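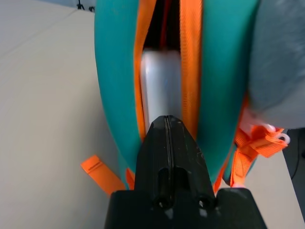 Theerawat Meesuk fait observer que la pince ne devrait jamais être fermée à pleine force lors du premier essai sur un sac souple, et que le réglage d'usine convient mal aux objets lisses placés entre deux bandes de fermeture. Sa remarque a été intégrée à la présente section, qui remplace celle distribuée aux utilisateurs de l'atelier partagé en octobre.

Section 4. Mise en service de la pince et essai de préhension dans un sac ouvert

4.1 Objet

La présente section décrit le montage de la pince Bristus sur le bras Rajan, le raccordement de la caméra de poignet et l'exécution du premier essai de préhension. Elle s'applique aux bras assemblés à domicile ou dans l'atelier Stovance à partir du lot de pièces Foraron. Le montage mécanique du bras (section 3) doit être achevé et contrôlé avant toute intervention.

4.2 Matériel requis

Bras Rajan fixé au plan de travail
Pince Bristus et ses 4 vis de bride
Clé six pans
Caméra de poignet et son câble
Alimentation 12 V
Sac à dos à fermeture à glissière supérieure
Objet cylindrique rigide, léger et non fragile

ATTENTION. Couper l'alimentation et débrancher le connecteur avant de manipuler la bride. Le bras n'est pas retenu par un frein : il doit être soutenu à la main ou posé sur une cale pendant toute la durée du montage.

4.3 Montage de la pince

1. Placer le bras en position de repos, poignet dirigé vers le plan de travail.
2. Présenter la pince devant la bride en alignant les repères.
3. Engager les vis à la main, puis les serrer en croix. Ne pas employer de visseuse.
4. Faire passer le câble de la caméra dans le guide latéral en laissant une boucle suffisante pour une rotation complète du poignet.
5. Vérifier que les mors se rejoignent sur toute la hauteur de leur plan de contact.

Note. Les éraflures et les points clairs qui apparaissent à l'usage sur le revêtement noir des mors sont sans incidence sur le fonctionnement. Remplacer en revanche tout mors fissuré ou déformé.

4.4 Réglage de la caméra de poignet

1. Rétablir l'alimentation et ouvrir le flux vidéo dans le logiciel de commande.
2. Orienter la caméra de sorte que la pince occupe le bas de l'image, au centre, la pointe des mors tournée vers le haut.
3. Bloquer la vis d'orientation.
4. Enregistrer la position sous un nom propre au poste. Les profils d'un autre bras ne doivent pas être réutilisés.

4.5 Préparation du sac

1. Poser le sac sur la table, ouverture tournée vers le bras.
2. Ouvrir entièrement la fermeture à glissière.
3. Insérer le cylindre dans l'ouverture, une extrémité accessible aux mors. Une teinte claire se distingue mieux de l'intérieur sombre du sac.
4. Écarter les sangles et les cordons de la trajectoire de la pince.

ATTENTION. Une sangle prise dans l'articulation peut entraîner le sac entier et provoquer un arrêt en surcharge. En pareil cas, actionner l'arrêt d'urgence, couper l'alimentation, puis dégager la sangle à la main. Ne jamais tenter de la libérer en inversant le mouvement.

4.6 Essai de préhension

1. Régler la force de serrage à 40 % et la vitesse au palier le plus bas.
2. Amener la pince dans l'axe de l'ouverture, mors ouverts.
3. Avancer par pas de 2 mm jusqu'à ce que l'extrémité du cylindre se trouve entre les mors.
4. Fermer la pince et attendre la stabilisation de la valeur d'effort.
5. Reculer dans l'axe, sans rotation du poignet, jusqu'au dégagement complet de l'objet.
6. Déposer l'objet sur la table et ouvrir la pince.

Si l'objet glisse, augmenter la force par paliers de 4 %. Si la fermeture à glissière se trouve pincée avec l'objet, rouvrir immédiatement, reculer et reprendre à l'étape 2. L'utilisateur garde une main à portée de l'arrêt d'urgence pendant tout l'essai.

4.7 Consignation

L'essai est répété jusqu'à l'obtention de plus de 12 préhensions consécutives sans glissement. Les valeurs de force et de vitesse retenues sont reportées sur la fiche du poste, avec le nom de l'utilisateur et la référence de la pince. Tout changement de mors, de caméra ou de câble rend la fiche caduque et impose de reprendre la procédure à partir du point 4.3.

Version applicable au 1er décembre 2019. Le réglage des trajectoires automatiques est traité à la section 5.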